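Keeping dark clothes dark (and everything else I know about laundry)

I've been meaning to put all my laundry notes in one place for ages, and after the Christmas washing mountain I finally sat down and did it. Some of these came from my gran, some from my neighbour Rory Farquharson, who spent years running the laundry at a small hotel, and quite a few came from ruining things. I love a good wash day, I really do, so forgive me if I go on a bit!

Sorting

Three piles do me nicely: darks, lights and towels. If you only have room for one basket, get a couple of old pillowcases and hang them inside the wardrobe door, one for darks and one for lights. When a pillowcase is full, that's a load. You can even chuck the pillowcase in with it.

New jeans get their first two washes alone. I learned that one from a set of cream napkins that are now a sort of thundercloud colour (I still use them, they're quite nice with the blue plates).

Check pockets. Tissues are the worst, but a forgotten lip balm on a warm wash comes a close second.

Washing black and navy

Turn everything inside out. The fading you notice on a black T-shirt is mostly rubbing, and this way the rubbing happens on the side you don't see. Do up zips as well, or they'll scrape at whatever is next to them.

Cold or 30 degrees is plenty for ordinary wear. Liquid detergent is kinder than powder on darks, as powder can leave those chalky streaks down the front if the drum is packed too tightly. You should be able to get your hand in on top of the clothes with a bit of wiggle room – if you can't, take out a jumper.

Go easy on the detergent. My old Haldane machine had a drawer that begged to be filled to the brim and for years I obliged, and all I got was stiff towels and a smelly door seal. I use a bit less than the cap line now and everything rinses so much better.

Half a mug of white vinegar in the softener drawer every so often will freshen up towels that have gone flat. Never put it anywhere near bleach, and check your machine's booklet first if it's a new one.

Drying

Give each thing a good hard snap before you hang it up. It takes seconds and saves you half the ironing! T-shirts go over the line by the hem, upside down, so the peg marks end up where they'll be tucked in. Jumpers dry flat on a towel, always.

Keep darks out of strong sun. I put mine on the shady side of the airer, or on hangers along the shower rail when it's raining. Indoors, leave a gap between things and open the window a crack. A crowded airer takes twice as long and you end up with that musty smell, and then it's all got to be done again.

Smoothing and folding

Find the biggest clear surface you have. A bed is too soft (your edges wander all over the place) and an ironing board is too narrow for anything but a sleeve. A table is lovely. Wipe it over first, let it dry, and lay the T-shirt face down. Smooth from the middle outwards with flat hands, and pull gently at the hem and shoulders until the sides are level.
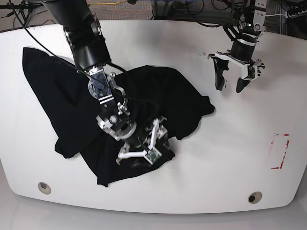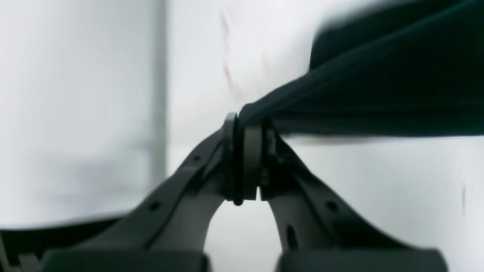 Dark cloth pinched and lifted against a pale background.
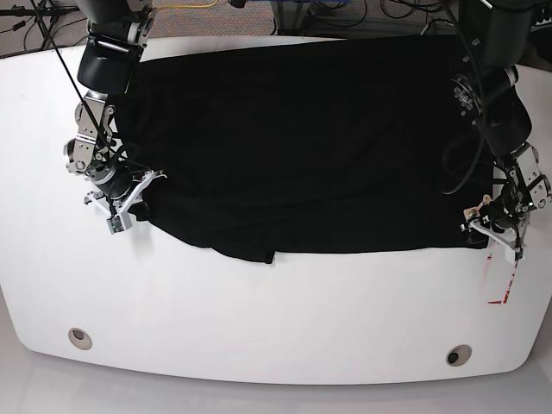
Fold one side in towards the centre, with the sleeve doubled back on itself, then do the same with the other side. You want a long strip of even width. Now bring the hem up to just short of the collar and fold in half again, or into thirds if your drawers are shallow. It ought to stand up by itself on its folded edge. If it flops over, the strip was too wide.

File the T-shirts upright in the drawer like records. I resisted this for years because it looked like a faff, and now I'd never go back. You can see the lot at once and you don't wreck the pile getting to the one at the bottom.

Fold things as soon as they're dry. I give myself 15 minutes with the radio on and it's nearly always enough for a full load, socks included.

Lint, fluff and cat hair

A dry rubber glove is the best thing I've ever found for this. Put it on, stroke in one direction, and the fluff rolls up into little sausages you can pick off. So satisfying! Sticky rollers are fine for a quick going-over by the front door, but they cost a fortune if you live with a long-haired cat like our Bimo.

For bobbles on knitwear, pull the fabric taut and work slowly with a bobble comb. Don't press. You can always go over it again.

Bringing back a tired black top

Sometimes it's only detergent build-up, so try an extra rinse with nothing in the drawer. If it really has faded, a packet of machine dye works well on cotton. Polyester stitching usually won't take it, so you may end up with a black top and grey seams, and I think that looks rather smart. Run an empty hot wash afterwards and wipe the seal, or your next whites will be in for a shock.

Updated 6 January 2026. Stain removal is on its own page, and I'm adding a bit about wool blankets next.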